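What we're buying for the gripper work, and what we're putting off

I said in April that I would write up the equipment plan once the numbers settled. They have mostly settled. Cherry Mae Dalisay and I went through the list line by line over two afternoons, and this is where we ended up. It will be most useful to people who are setting up a small room for hand-held gripper recording and have a fixed amount to spend.

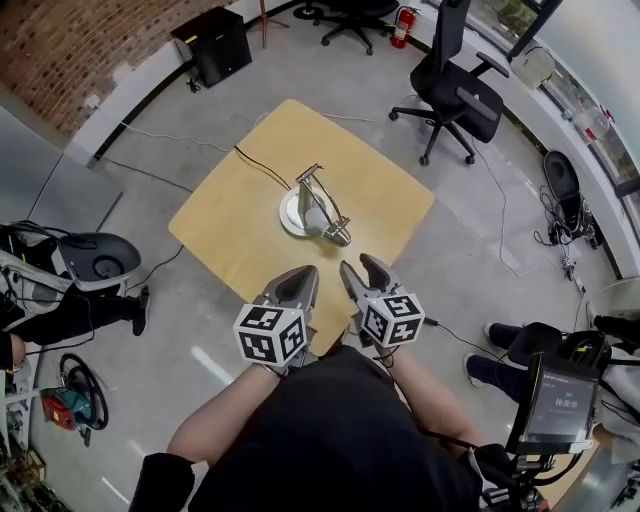
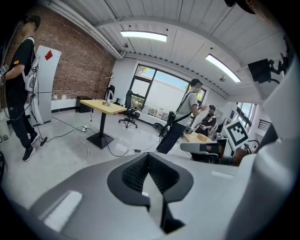
The grippers and the table, in the brick-walled room.

Some background on the money first. We have one pot for the year and it doesn't roll over. Last year we spent most of it in the first two months, mainly on the things with motors in them, and then spent the rest of the year borrowing clamps. I wanted to do it the other way this time: list the dull items, price them, and see what was left for the interesting ones.

Grippers

We run hand-held grippers in pairs, one for each hand, and the question was whether to buy another pair. The quote from Nerkix was $1281 for the pair, with the marker cubes included and shipping extra. Ornico came in lower, but the cubes were separate and the lead time was 11 weeks. I don't like long lead times on something that gets dropped.

We went with Nerkix. I asked them whether the fingers could be bought on their own and they said yes, which settled it for me. Fingers wear out long before the shell does. If a vendor will only sell you the whole tool, put the price of the whole tool in your spares column and see how the quote looks then.

Marker cubes

I had been treating these as free because we print the patterns ourselves. The patterns are cheap. The cubes have to be flat and square, and the print has to stay stuck down at the corners, and when one starts to peel you lose part of a day working out why the tracking is bad. There are now four spare cubes in the budget. Cherry Mae wanted six. We may end up at six.

Print on matte stock. Glossy looks nicer and gives you glare under fluorescent panels, and we have fluorescent panels.

Backpack rigs and harnesses

This was the hardest line to price. The electronics are easy to cost out, but the harness itself is a comfort item and people are different shapes. We tried two kinds. The cheaper one was fine for ten minutes and bad after forty. I put down enough to replace the straps on what we have and left the rest alone for this year. If you are planning sessions longer than half an hour, spend here before you spend on a better screen.

Cables

I underestimated cables last year by more than anything else on the list. I had a figure in the sheet that I think I made up. This year I wrote down every run, with its length and what is on each end, and the total was $492 before floor covers. That includes the coiled ones, which cost more than I expected, and extra power strips.

Floor covers are a separate line and I nearly cut them. Please don't cut them. Light gray concrete and white cable is a bad combination for feet, and half of our runs are white. I am going to buy black or yellow from now on.

Tables

Nothing to buy. The light wood tables are a good height for standing and a bit high for sitting, and we do both. A height-adjustable one from Histlow would be nice. It's on the list for next year with a question mark.

What I would say about tables in general is to check the base before you look at the top. A tabletop that moves when someone leans on it will show up in your recordings.

Chairs

Two more office chairs, secondhand. Get casters that suit a hard floor.

The arm

Several people have asked if we are buying another arm this year. We aren't. Pringle sent a quote and it was a fair one, but the arm was the smallest part of it. Once you add the mount, the controller, the service plan and somewhere to put it, the price almost doubles, and we don't have the floor space to leave it set up. An arm that gets packed away after each use doesn't get used much. I'd sooner have a year of steady hand-held recording and come back to it.

I have kept the quote. It lists the parts separately, so it will be a good starting point when we ask again.

Reserve

I set aside $1000 and didn't assign it to anything. Cherry Mae thought that was too much and would have put part of it into batteries. She may be right about batteries. We agreed to look at it again halfway through the year, and if nothing big has broken by then, part of it goes to batteries and part to a second charger.

Order of buying

Cables and floor covers go first, then the cubes, then the grippers. The chairs can happen whenever a decent pair turns up. I put the grippers third on purpose so that when the boxes come we can plug things in and start the same day. Last time the new tools sat on a shelf for most of a month while we waited for one connector.

I still need to sort out storage for the cases, and I haven't priced labels or a label printer. If anyone has bought spare fingers from a vendor other than the two above, I would like to know what you paid and how long they lasted. Comments are open, or email me if you don't want to put prices in public.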